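Workshop notes > Issue 52 > Grippers and tooling

Search this newsletter Go Advanced

Two finger sets on the hand-held gripper: first results

Mercy Sang
Thursday, May 9, 2024

Since January we have run the hand-held gripper with the fingers that came with it, a plain black pair from Westell. Flomau sent a second pair with a softer inner face and a slightly longer reach. Gerardo Greco and I have now put both through the same set of tasks, and the numbers are good enough to share, with the usual warning that one operator did most of the handling.

The test set is small. It covers picking a cup by the rim, sliding a shallow tray to a marked line, lifting the same tray by one edge, and closing on a folded cloth. We logged 793 attempts in total, split as evenly as the sessions allowed. An attempt counts as failed if the object slips, if the fingers touch the table hard enough to trip the force limit, or if the operator has to reopen and start again.

On cups there is nothing to choose between the two. Both pairs close square and both hold. On cloth the Flomau pair is better, mainly on thin material, where the Westell faces tend to push the fold away before they meet.

Trays are where the two part company. A low rim gives the finger very little to bear on, and the approach angle matters more than the grip force. With the camera mounted behind the fingers, a shallow approach keeps the rim in view until late in the move but brings the finger bodies close to the table. A steep approach clears the table and hides the contact point.
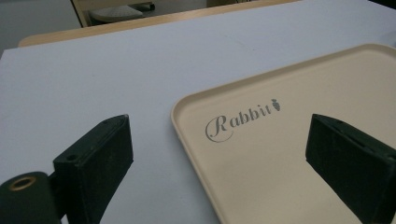 The Westell pair is the shorter of the two and tolerates the shallow approach. The Flomau pair tripped the force limit on nearly 30 per cent of tray lifts until Emmanuel Mussa raised the start height by 10 mm in the controller. After that the two were level on sliding, and the Westell pair kept a small lead on lifting.

Two points on setup. First, re-run the width calibration after any finger change — the controller stores the old closing distance and gives no warning. Secondly, tighten the finger screws again after the first hour. We found play in both pairs and had to discard one morning of cloth data.

For now the Westell fingers stay on for tray work and the Flomau fingers go on for cloth. Nassoro Mohamedi is drawing an adaptor so that the swap can be done without removing the mount. The log files are in the Lyimo folder under "fingers", one file per session.

Comments (3)

Gerardo Gatti
Was the force limit the same for both pairs? Ours needed a separate value for the longer fingers.

Mercy Sang
Same value throughout. I can repeat the tray lifts with a higher one, though it would be a separate run.

K.
Has anyone tried the Fluvel pair on thin cloth? We have a set here, still unused, and could lend it for a week.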